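List archive | Threads | Authors | Search | Post a message | Help

Re: [stetdale-bodyboard] The old club film, and a question about the crossing
Posted Sunday, 9.40 pm, by Zübeyde Işık

On Sunday at 11.15 am, Col wrote:

> Hello all. Has anybody still got a copy of the film of the Addale
> crossing? I saw it once at a Christmas do and have been going on
> about it to my daughter ever since. She has taken up paddleboarding
> and won't believe me that people did it lying on their fronts with
> no paddle. Also, is it true that only 5 people finished? I have
> always told it as 5 but I'm beginning to doubt myself.
>
> Col

Hello Col, and hello everyone else who is still reading these (I know there are a fair few of you who never post, and you're very welcome!),

Yes, I have a copy, and yes, it was five. You can go on telling it as five with a clear conscience. Eight of us set off from the slipway at Addale and three were picked up by the safety boat somewhere past the second buoy, all of them cross about it and one of them me. So I can't claim to be one of your five, but I had a very good view of them from under a blanket with somebody else's flask.

The film is longer than people remember. It runs for fifty-odd minutes, and the crossing itself doesn't start until nearly half way through. Before that there is a great deal of us waxing boards in the car park, and a lovely long piece with the older members talking about how the club began, which I would happily watch on its own. They had boards made out of all sorts in those days. There's a bit where the old blue one, the one we called Ok because that was all that was left of the lettering on it, gets carried down the steps by four people, and it really did need four. I had forgotten how heavy it was until I saw their faces.

The music is dreadful, I'm sorry to say. We couldn't afford anything, so it was my cousin's band, and my cousin's band only had three songs finished at the time. You hear one of them twice.
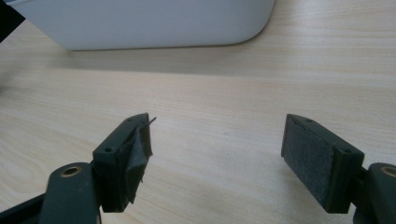 Anyway, the copy. What I have is the tape, and also a disc that was made from the tape some years later, and the disc sticks a little just as they come round the headland, which is maddening, as it's the best part. The tape is fine all the way through but I have nothing left to play it on. If anyone on the list has a working player that they'd trust with it, I would much prefer to start again from the tape and do it properly this time. I'd bring it over myself. I wouldn't like to put it in the post.

You asked about distance as well, Col, or perhaps that was the other thread. The label on the tape box says 2297 metres, slipway to beach, and I know that's been argued over, as it was measured in a straight line on the chart and not one of us went in a straight line. The turning buoy was at 1171, so a touch past half way, and everybody who did it will tell you that the second part felt three times as long. The tide had turned by then. We'd been told it would, and we'd all nodded.

As for your daughter, do tell her from me that paddleboarding is a grand thing and much kinder on the neck. But she should try it prone once, on a calm morning, with a friend alongside. You are so close to the water that you hear it instead of looking at it, and when a bit of swell comes under you from behind you feel it in your ribs before anything else. I only had it for forty minutes before the boat came for me and I still think about it most weeks.

One more thing while I have you. Vivell, who were kind enough to let us show the film in their upstairs room the first time, have said we can have it again one evening in September if we want it. It holds more than you would think, provided people don't mind the stairs. I thought we could do the film first and then let anyone who has their own bits of footage put them on afterwards, however short or wobbly. I know there was some cine film of the Stetdale beach days, with the big surf the winter the café lost its roof, and I'd dearly love to see that again if whoever has it is reading. Let me know on the list, or ring me if you've got the number, any time after tea.

With love to all, and to your daughter, Col,

Zübeyde

Recent messages in this list
- Wetsuit repairs, who do people use now?
- Re: Wetsuit repairs, who do people use now?
- Car park charges at Stetdale
- Fins found on the slipway, left foot only
- Re: Distance of the Addale crossing (again)
- Cine film, does anyone know how to store it?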